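Last updated: December
14 comments | 31 shares

I got to Wendby a little before 4 p.m., which is apparently the worst hour to show up if you want anyone to talk to you. The people who collect data there were in the thick of it, and the woman who'd agreed to see me (she runs the collecting side at Brosar, and asked me to leave her name out) waved me over with her elbow, both hands being busy.

I'd come to ask about the Takport project. Brosar wants a learning system that can do small household jobs in places it's never been, and to get there it needs examples, heaps of them, made by people using hand-held grippers. I figured there'd be some grand plan on a wall somewhere. "There's a list," she told me. "It's a list of chores. We do the chores."

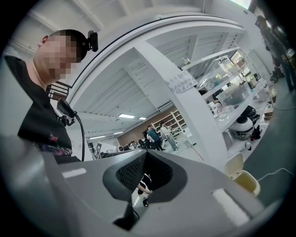

She'd been at it long enough to have opinions about everything, and the first one was speed. New people go too fast! They've closed a lid ten thousand times in their lives, so they just close it, and the recording is over before the fingers have shown anything useful. "I tell them to move like they're helping a kid," she said. "You don't go slow motion, that's just as bad. You go patient."

So how many examples does one chore take? Their target is 3000 for a simple one, and 4000 if it involves a hinge or anything floppy. I must have made a face, because she laughed at me. A shift is 16 batches when things go well, and things going well mostly means that the batteries hold up and the clocks on the devices agree with each other. When the clocks drift, the left hand and the right hand end up in slightly different moments, and the whole batch goes in the trash.

I asked about mistakes. I'd assumed they threw those out too, and she shook her head before I'd finished. A fumble that gets fixed is worth keeping, she said, "so long as you fix it the way you'd fix it at home." What she does throw out is anything where the person stopped to think about the gripper. She claims she can spot it right away in playback, a sort of little stall before the grab. (I tried one myself later on. All stall, start to finish.)

We got onto the question of variety, which is where she really warmed up. The early Takport recordings were too neat, in her view: same spot, same angle, same approach every time, and the system learned the spot instead of the job. Now the object gets moved between takes, and people are told to stand wherever they like.

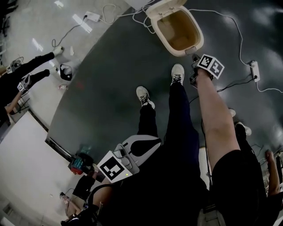 Šimek, who had been half listening, disagreed with that last part. If everybody stands wherever they like, he said, you get a lot of variety in feet and not much in hands, and he'd sooner have fewer takes with the starting positions written down. She told him he could do the writing down, then. It sounded like a conversation they'd had before.

I asked whether she ever gets bored. "With the chores, sure. With watching how people do them, no." Left-handers are her favorites, she said, as they come at everything from a direction the rest of the team hasn't covered. She'd also love to get more tall people in, and somebody's grandmother.

By then the next batch was waiting and I'd used up my welcome, so I packed away my notebook. She was already reading out the next chore on the list.

Contact | Copyright | Back to top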